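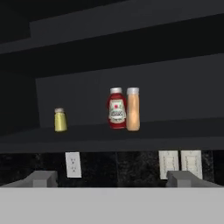 Call for participants: home testers and remote testers for the Akow kitchen kit

Nureo is looking for people who want to try our kitchen arm kit, Akow, before it goes on sale. We search for two kinds of participants: home testers, who receive the kit and use it in their own kitchen, and remote testers, who work from a computer in our simulated kitchen. You can apply for one or for both.

Who we are

Nureo is a small company. We make one product and we want to make it well. Akow is a kit with one arm, one two-finger gripper, a rail which is fixed along the counter, and the software. It is made for people who have difficulty to reach high or to hold a bottle firmly, and also for people who simply want a helping hand when they cook. The arm takes things from a shelf, brings them to the counter and puts them back after.

The first version of the kit was tried only by ourselves, in our own kitchens. This is not enough. We know too well how to speak to it and where to place the things. We need people who will use it in their own way.

What the test is about

In this round we work on condiments and other small containers on an open shelf. Reaching a ketchup bottle between other bottles is more difficult than it sounds. Two containers often stand almost against each other, and the fingers must enter beside one without pushing the other. A short bottle with round shoulders is held differently than a tall straight one. Many bottles at home have no label any more, or the label is turned to the wall, so the software must not depend on reading it. Kitchens are also dark under the upper cabinets, and dark shelves on a dark wall are still a weak point for us.

Home testers (19 places)

You will have the kit for the whole of May. A technician from our partner Insaurralde comes to install the rail and comes again at the end to take everything away. The rail is held with clamps and no hole is made in your wall or furniture.

What we ask from you:
- Use the arm at least once a day for something real, for example when you prepare dinner.
- Write a short note in the application after each use. Two or three sentences are enough. Please write also when all went well.
- Take part in four calls with our team, each of them up to 80 minutes.
- Do not tidy your shelf specially for us. We want it as it is on a normal evening.

What you need:
- An open shelf above a counter, or a cabinet whose door can stay open during the test.
- A free electrical outlet near the counter. An extension cord is not permitted in this test.
- A home internet connection. The arm works without it, but the notes and the updates do not.
- Age of 18 or more. If other persons live with you, they must agree too, and we will ask them to sign the same paper.

If you have small children or a cat that likes to walk on the counter, please tell us in the application. It does not exclude you, but we must discuss it with you first.

Remote testers (26 places)

As a remote tester you guide the arm in a simulated kitchen from your own computer. You look from behind the gripper, with the open fingers in front of you, and you bring the requested bottle from the shelf. The simulation runs in the browser and you can control it with a keyboard or with a game controller. You do not need experience with robots or with video games. Several of our best remote testers in the past round had none of them.

A session takes one hour and contains short tasks like "bring the ketchup" or "move the yellow bottle closer to the others". After every task you answer a few questions: was the movement clear to you, was the view good, did you feel you had to wait too much. You can stop at any moment and continue on another day. Sessions are open from 8 in the morning to 10 in the evening.

You need a computer with a keyboard (tablets do not work for the moment) and a quiet place. English at a simple level is sufficient. As you can notice, we are also not all native speakers here.

What you receive

Home testers receive 26 dollars for each week in which they send their notes, and they may buy the kit at half price when it comes out. Remote testers receive 19 dollars for each completed session. Payment is made by bank transfer at the end of the month. Travel is not necessary for anyone, so we do not pay travel costs.

What happens with your data

The camera of the arm looks at the shelf and the counter. It works only when the arm is switched on, and a light on the base shows this. Recordings are kept on a server of Wadard, who makes our storage, and they are deleted when the test report is finished. Sound is not recorded. You can ask us to delete a recording earlier and you do not need to give a reason. In the simulation we record only the movements of the arm and your answers.

What is not part of this round

We do not test hot pans, knives or glasses. Please do not try them with the arm, even if it seems capable. Opening of bottles is also not included. The arm brings the bottle closed, and you open it yourself or with the help you normally use.

How to apply

Send us an e-mail with the subject "Akow test" and tell us:
- if you apply as home tester, remote tester or both
- the city where you live
- for home testers: the height of your shelf above the counter, and one photo of it
- if you have some difficulty with reaching, gripping or seeing (only if you wish to share it)
- at what time of the day we can call you

A curriculum vitae is not needed. We reply to every message, also when the answer is negative. When we have more applications than places, we choose so that the kitchens are as different as possible, therefore a refusal says nothing about you.

The person responsible for the test is Corentin Coste. He will make the first call with you, which takes a quarter of an hour, and he will answer your questions about the kit, the payment and the papers. The e-mail address is in the contact section of our site. Please apply before the end of the month if you want to be a home tester. For remote testers the list stays open until all places are taken.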